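Storing a Home Emergency Kit So You Can Get at It
By Soo-ah Maeng
December

Civil defense pamphlets used to assume every family had a basement. Most of us have a closet, a garage or the end of a hallway, and that is enough for a shelter-in-place kit if you store it properly.

Start with water. A family of four needs 12 gallons for three days, at a gallon per person per day. Keep it low, where a leak won't ruin anything and a fall won't hurt anyone. Buy it sealed or fill clean food-grade jugs, and write the date on the cap with a paint marker.

Put the radio, flashlights and spare batteries together in one bag. Take the batteries out of the devices before you put them away. A leaking cell will eat the contacts in a radio you haven't touched for a year.

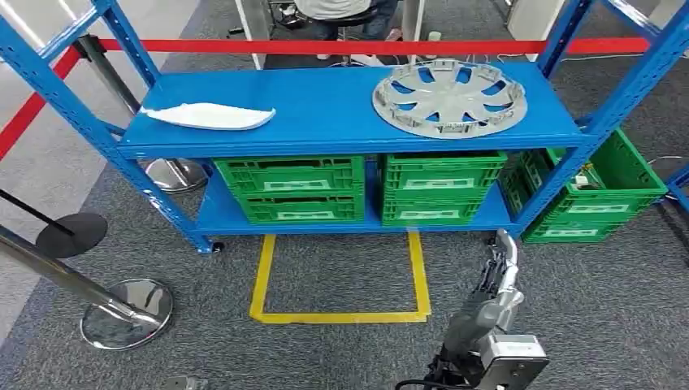

Check the load rating before you put anything heavy on a shelf. The rating is usually per level and assumes the weight is spread out. A shelf rated for 200 pounds holds 12 gallons of water easily, but two levels of canned food above it will make the unit top-heavy. Screw it to a stud, or lock the casters if it has them.

Plastic sheeting and duct tape for sealing a room take up very little space. Cut the sheets to fit the windows and door now, fold them, and label each one -- you don't want to be measuring in the dark.

Keep a paper list taped inside the closet door with the phone numbers you need. In Zirnitstead the power was out for 39 hours last winter and most phones were dead by the first evening.

Go through the kit twice a year. Eat the oldest cans and replace them.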